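Part 4: Getting your seedling tree into the ground

Right, you've soaked the tube and picked your spot, so now we dig. I do all my planting out at Devadwood this way, mostly oaks and a few river gums, and I've got 213 in the ground along the creek side so far.

1. Clear the grass back in a circle about as wide as your arm is long. Get the roots of it too, or it'll be back before you've put the spade away.

2. Dig the hole twice as wide as the tube but no deeper. Rough up the sides with a fork if you're on clay (I am, lucky me).

3. Squeeze the tube, tip it over and let the seedling slide out into your hand. Don't pull on the stem!

4. Look for roots going round and round at the bottom. Tease them out gently, and snip any that won't straighten.

Note: if the root ball falls apart on you, don't panic. Plant it straight away, water it in and give it some shade for a couple of weeks.

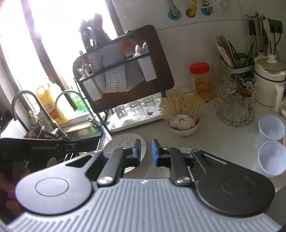 Selorm Korletey wrote in after the last version of this guide to say that step 2 needs a warning for sandy ground, where he'd go 14 centimetres deeper than the tube and leave a shallow dish on top to catch the water. Fair enough, and I've since tried it on the sandy rise at Clekarthorpe with good results, so do it his way if your soil runs through your fingers.

5. Set the seedling so the top of the root ball sits level with the soil around it, then backfill with what you dug out. I don't add compost to the hole any more.

6. Firm it down with your hands and give it 9 litres of water, slowly.

7. Mulch to the edge of your circle, keeping it well off the stem.

Caution: don't stake unless it really can't stand up by itself. If you must, use two stakes with a soft, loose tie, and take the lot off by the second November.

Guards go on next, and they're covered in Part 5.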